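Subject: Re: [orside-allotments] Bulk compost order for spring

On 24th April, the Bradik Road plots wrote:
> We have had a good offer from Iltwood for their peat-free blend and
> would like to place one order for the whole list. The minimum is 46
> bags. Iltwood say their trials show tomato yields doubling against
> ordinary garden soil, and that one bag feeds a bed for 2 full seasons
> with no other fertilizer. Delivery is free. Please reply with how many
> bags you want so we can get the order in.

I'll probably be outvoted on this, but I'd like to slow down before we all send money.

Doubling against what garden soil? If you fill one pot with a decent mix and another with whatever came out of a driveway, sure, you'll get twice the tomatoes. I went looking for the trial on the Iltwood site and found a bar chart with no numbers on the side and a paragraph about passion. I wrote to them in February asking how many plants they grew and whether the plain soil got any feed. I got back a coupon code.

The two seasons claim bothers me more. Tomatoes are hungry. Most bagged mixes I've used run low on nitrogen after six weeks or so, and by July the lower leaves are going yellow whatever the bag promised. Composted bark and wood fiber can make it worse while they finish breaking down. Maybe Iltwood have found a way past that. I'd want to see it in somebody's bed first, preferably somebody who doesn't sell it.
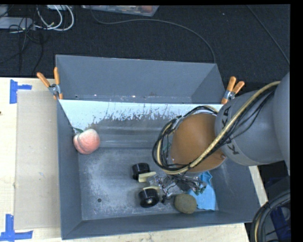

Then there's the price. "Free delivery" on 46 bags means the delivery is in the bags. I added it up with the per-bag figure from the first message in this thread and it comes to $407. For that money we could get a load of municipal compost dropped at the gate and have plenty left for a few boxes of plain granular feed. The city stuff is not pretty. I've pulled bottle caps and a fork out of it. But they post a lab sheet for each batch, with salts and pH on it, and I have never seen one from Iltwood.

Some of you will remember the Ramalho seaweed powder. We were told it would end blossom end rot. I used it on one row and left the next row alone, same variety, same watering, and both rows had rot in the first flush and then grew out of it, as they do nearly every year. I still have most of the tub if anyone wants it.

I'm not saying the blend is bad. It may be perfectly good compost. I'm saying that "perfectly good compost" is all we have any reason to expect, and we should pay for it on that basis.

So what I'd suggest is this. Ask Iltwood if they'll sell us four bags at the normal price. Two beds get the blend, two get city compost, everything planted the same week from the same tray of seedlings. No extra feed on any of them unless they all get it. Weigh what comes off and post it here in the fall. It won't be real science with four beds, but it would beat a bar chart.

If the answer is that four bags is too few to bother with, that tells us something too.

Also, whoever has plot 2 on the Bradik Road side, your hose connector is dripping again and the path is turning to soup.

Put me down for zero bags for now.

--
Orside allotments list
To leave the list, send a blank message with "unsubscribe" in the subject line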